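Drovine: teleoperation demonstrators, part time

Drovine records demonstrations of household tasks on two-armed robots and uses them to train control policies. We are looking for demonstrators to start in November. The work is paid by the hour, in sessions of up to 170 minutes including breaks.

A demonstrator guides both arms by hand controller through a set task, such as tidying a floor, plugging in an appliance or folding a towel. Each attempt is recorded from start to finish and marked by the demonstrator as complete, partial or failed. Failed attempts are kept. The current set, Nudovico, holds 1,351 accepted attempts and covers ordinary furnished rooms with their usual contents left in place.

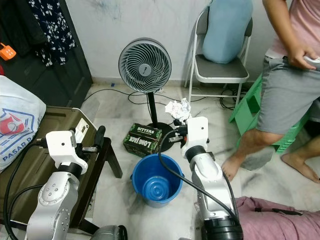
Do I need to have worked with robots before?

Previous experience is not required. New demonstrators spend their first 2 sessions on practice tasks with Smaranda Văduva, and those recordings do not enter the set.

You should be able to stand for most of a session, keep a steady hand during slow movements and repeat one task many times without changing the method. Normal or corrected eyesight is needed. Left-handed applicants are welcome; the control mapping can be swapped. Written instructions are in English.

During recording, demonstrators must:
keep the stop button within reach
move the arms at the set speed limit or below it
pause if another person comes within reach of the arms
report slipping grips, control lag or loose cables before the next attempt

Attempts are checked by Tapio Vainio, who may ask for a task to be repeated. Repeats are paid at the same rate.

To apply, write to Henk Groen at Drovine, quoting reference 347. State the hours you can work and which hand you prefer. A CV is optional. Shortlisted applicants will be invited to a paid trial session.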